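LANDALE TENANTS' GROUP QUESTIONS BOTTLED WATER CLAIMS AHEAD OF CONTRACT VOTE

LANDALE, 14 February 2019 — The Landale Tenants' Group is asking the town to hold off on a bottled water contract with Fodard until the company can show what its customers would be paying for. Fodard's brochure says its Prultano line offers "deeper hydration" and "a cleaner start to the day." The group has read the brochure twice and still can't say what either phrase means.

"Deeper than what?" said Maëlle Sutherland, who chairs the group. "We wrote to them in July and asked for the study. We got a coupon."

The proposed deal would put 2,000 bottles a month into town offices, the library and the Nimri Street senior center. Town staff have called it a wellness measure. The tenants' group would like to know who is unwell, and why the fountains in those same buildings weren't looked at first. 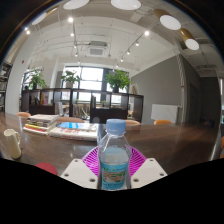
Fodard's sales sheet leans hard on the word "source." It appears in every paragraph, and the place itself is never named. A spring is a source. So is a city main with a filter on the end of it. Either one may be perfectly good to drink, but a buyer ought to be told which it is before signing for a full year, with a second year that kicks in unless the town cancels in writing.

Imad Kassab, a retired plumber and member of the group, went through the town's own tap water reports. He found nothing in them that would explain the switch.

"If there's a problem with the pipes, fix the pipes," Kassab said. "If there isn't, I'd like somebody to tell me what we're buying." 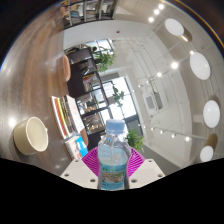 The group isn't against bottled water. People keep it in the car, and it's handy when a main breaks. Members do object to the idea that a label makes a drink healthier, and to a contract that was put on the agenda with 3 days' notice — hardly enough time to read the fine print, let alone check it.

More than 200 residents have signed a letter asking for a delay. It makes two requests: that Fodard name its source in writing, and that the town price out repairs to the existing fountains.
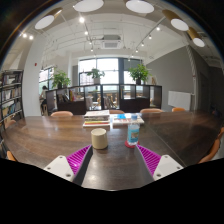 What happens if Fodard answers the letter?

The group will post the full reply at the library desk and, if the source and the health claims check out, will drop its request for a delay.

Copies of the letter, the brochure and the unanswered July request are available from the Landale Tenants' Group during regular office hours.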